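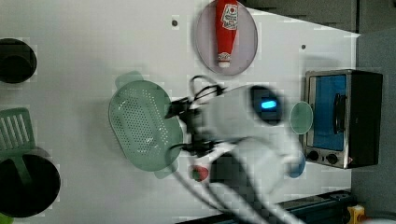

Ketchup bottle on a plate, with a pale green colander on the table.

Opinion > Reviews > City Policy Tools

The Fallport Shelter Spending Tracker, reviewed by Kastriot Dervishi

The tracker is a public web tool that shows what the city pays for shelter beds, street outreach and rent aid. The council ordered it in June. I used it for 16 days on a laptop and a phone.

Data comes in as monthly totals per program. Each program has its own page with budget, spending to date and contract holder. Search works by name only, so a reader who does not know the name of a contract will not find it. 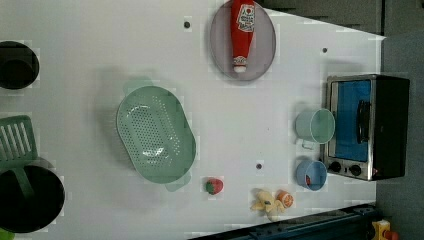
The export button gives a plain spreadsheet with 13 columns. Two of them, "adjusted" and "revised," hold the same values in every row I checked. The help page defines neither.

Results are the weak part. The tool reports people served, which counts one person again on each visit. It does not report how many were housed after a year. A voter cannot judge the policy from the first number alone.

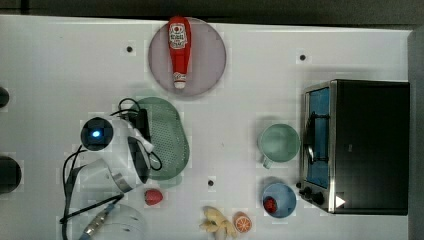 Larysa Mykhailiuk of the budget office told me that housing outcomes are planned for the next release. She gave no date.

Load time on the phone was 7 seconds for the main table. Charts do not resize.

Usable for spending, not yet for results. Score: 13 out of 18.

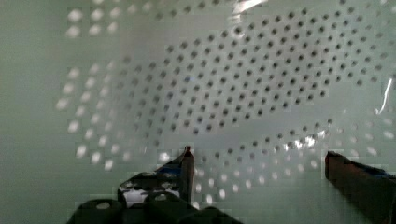 Small round holes in a pale, curved surface, close up.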